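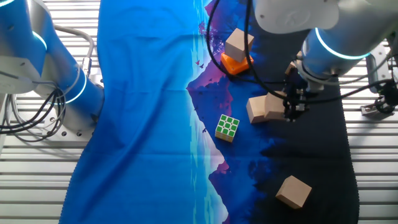

Printed cloth, mountain landscape, laid out on slatted top

Ticket: Purnel cottage, north wall, window sashes
Opened by: Nikola Wieczorek
Status: open
Priority: high, rain coming

Apr 28, 2021
Lower sash in back bedroom jammed again. Second one now. Was fine when it went back in. Paint line unbroken on the outside, so not painted shut.

Tried: candle wax on the runs. No change. Tried backing off the staff bead 3 mm, moved a bit then stuck at the meeting rail.

Update
Took the bead right off. Left stile is swollen at the bottom, old splice has opened up. Moisture meter says 27 per cent at the splice, much lower everywhere else. Water's getting in from the sill not the glass. Putty looks good.

Update
Baran reckons it's the new cement patch under the sill. Agree. Wall is soft brick and lime, whoever did the patch used hard grey stuff and closed off the drip groove. Rain runs back in under the stile. Photos from November show the groove open.

To do
- hack out patch, by hand, NO grinder near the brick
- recut drip groove
- lime mortar, leave it damp under hessian
- sash stays out untill it's dry, board the opening

Re: quote from Plillov for all new aluminium windows. No. Frames are original and the heritage permit covers repair only. Their 3000 was per opening anyway. Have told them.

Update
Patch out. Brick behind is ok, one face gone. Pisport yard has salvaged ones same size, 128 for the lot, will pick up. Need sash cord too, the cotton one, not nylon.

Colour of the old mortar is more yellow than the sample we got. Can someone check teh sand before I mix? Also who has the key for the side gate.

Leaving open. Will re-test the sash once the meter drops.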